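Clisix Sarnholm, version 2: my notes after one winter of use

In November I wrote a short post where I promised to review Sarnholm, the simulation kit from Clisix. Several readers wrote to me and asked where the review is. I am sorry for the delay. I wanted to use the product on my own tasks first, and my evenings are not so many.

For those who do not know it: Sarnholm is a package of simulated home rooms, objects and arm models for training and testing of manipulation policies. You install it on your own computer, you choose a room, you choose an arm, and you get camera images and joint states in the same format as from the real hardware. The license for one person costs 997 euros and includes updates for one year. There is also a rental by the month, but I did not try it.

I paid for the license with my own money. Clisix does not know that I am writing this.

My interest is quite narrow. I work with small pick-and-place tasks, and the real arm at my workplace is shared between too many people. So I needed something where I can make my mistakes at home, at ten in the evening, and come to the laboratory with a policy that is not completely stupid.

Installation

The installer is 27 gigabytes. Most of it is room textures, and you cannot leave out the rooms you do not need. I asked the support if this is planned to change and they answered that it is "under consideration". The installation itself went without problems on my machine. On the older laptop it stopped at the license check two times and then it worked. I do not know why.

The manual is good in the first half. The chapter about cameras looks like it was written by a different person in a hurry, and the wrist camera offset is given in one place in millimeters and in another place in meters, with the same number. I lost one evening with this.

Objects

The object library is the reason why I chose Sarnholm and did not choose Pludis, which is cheaper. In Pludis the objects are mostly boxes, cans and fruits. In Sarnholm you receive things with difficult shapes and thin edges, and they are modeled with enough detail that you can tell one side from the other also in a small camera image. 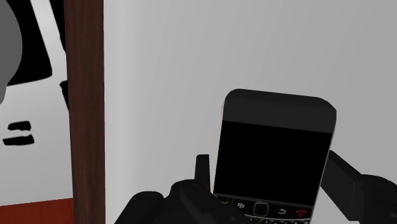

BlackBerry-style phone between the gripper fingers, screen off.

The phone became my favorite test object. It is flat, it is narrow from the side, and it has small keys in the lower part, so the front is easy to distinguish from the back. For a policy which must put the phone down with the screen up, this is important. The red mark of the end-call key stays readable even when the rest of the phone is almost only black and gray. I did not expect to be happy about such a small thing, but I was.

What I like less is the contact model for flat objects. With default friction, my phone turned slowly between the fingers when the arm moved fast, as if the finger pads were made of soap. There is a parameter for it, and after I increased it the turning was mostly gone. But then the mugs became too sticky, and the gripper did not want to release them. You can set friction for each object separately only in the configuration file, not in the window. Please, Clisix, put it in the window.

Arms and rooms

Four arm models are included. I used only the Franka, as it is the one we have at work. The gripper comes with two fingers, and the camera on the wrist can be switched on and off in the settings.

The rooms are furnished, which is nice for the training because the background is not always the same gray nothing. The lighting is a little flat for my taste. Walls are very clean and very even, and when I compare with the images from our real laboratory, the difference is easy to see. I solved it partly with random lighting, but the range of the random values is small.

For the comparison I made a simple test: approach the mug from above, close on the rim, lift, put it back. I ran it 100 times with the same policy and a new starting position each time. I will publish the full table separately when I have repeated the same test on the real arm, otherwise the numbers say very little. 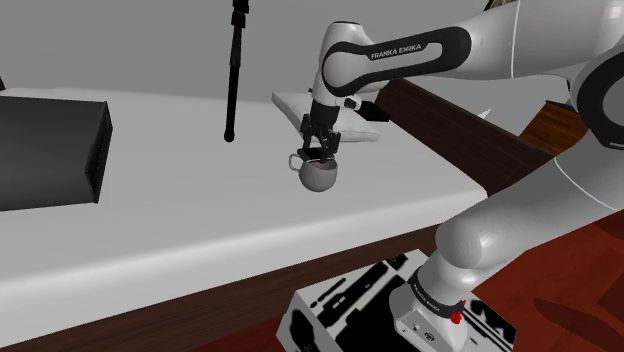
Raimonds Zariņš wrote to me after he read the draft that he had the same trouble with friction, and that in his opinion the license makes sense only for a person who will change the configuration files anyway. For a school or a beginner he would take the monthly rental, finish one project with it and then decide. He also reminded me that the Paulauskas plug-in can export the logs directly to video, so there is no need for my ugly script.

I agree with him about the beginners. About the plug-in I did not know, and I installed it the same evening. It works, but it names all the files with the same name if you start two runs in one minute, so be careful with this.

Will I extend the license? I think yes, if the friction setting gets fixed and the manual is corrected. If you use Sarnholm with another arm, please write me in the comments how the gripper release behaves for you. I am especially interested in thin objects and in cups with a handle.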